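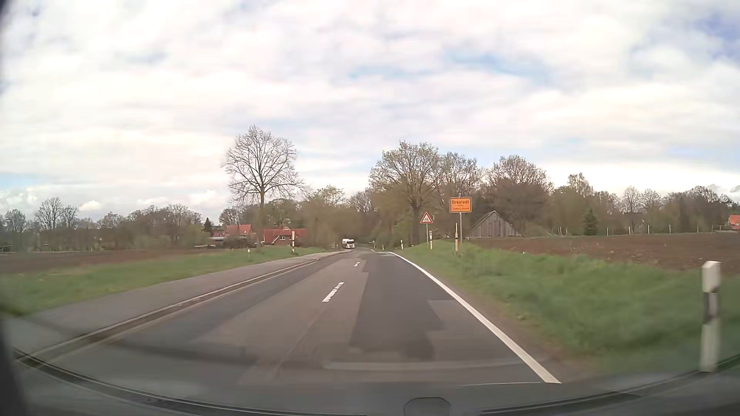
Does the road through Drestedt have a path for bikes?

Posted by Wenjie Kang

I'm planning a ride in November and would go through Drestedt on the way. My club says the road is fine, but I have a trailer and don't like mixing with trucks. How is the surface?

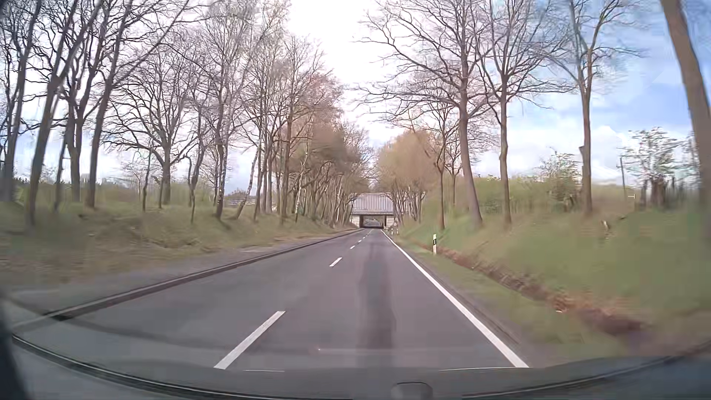

Skornside Cycling Club, Route Help

Nisten
There is a paved footpath beside part of the road, behind a curb. Check the signs before you ride on it. The road has a lot of patches but I got through with 17 pounds in the trailer.

Is it better to ride early?
I'd start before 7 a.m. and have the lights on.
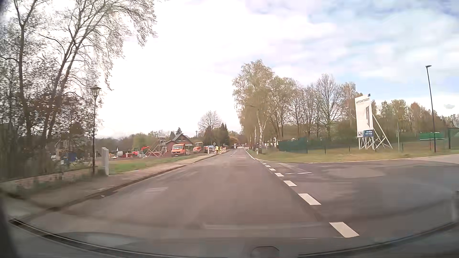
Where do the side roads matter most?
At wide junctions, where cars turn across you. Slow down and look back.

Cinari
Just take the train.

Coşkun
The patches have edges, so keep the trailer wheels off the seams. 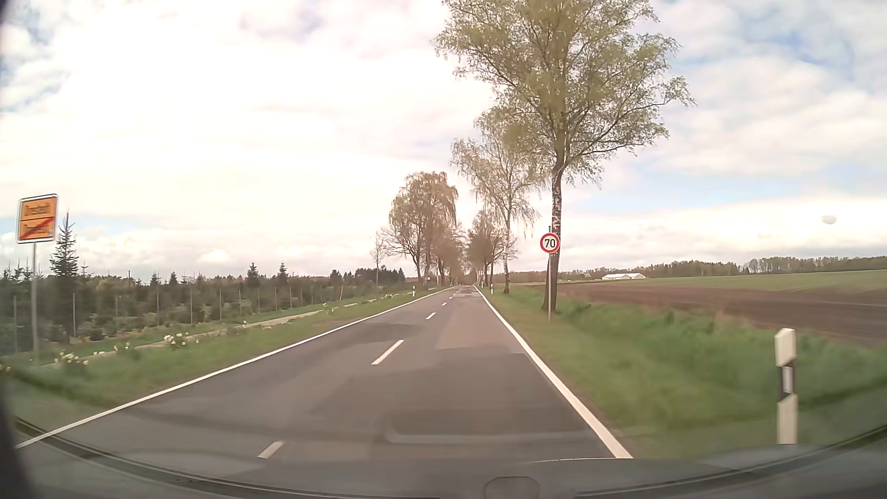 I also let some air out, down to 70 percent of what I normally run, and it bounced less.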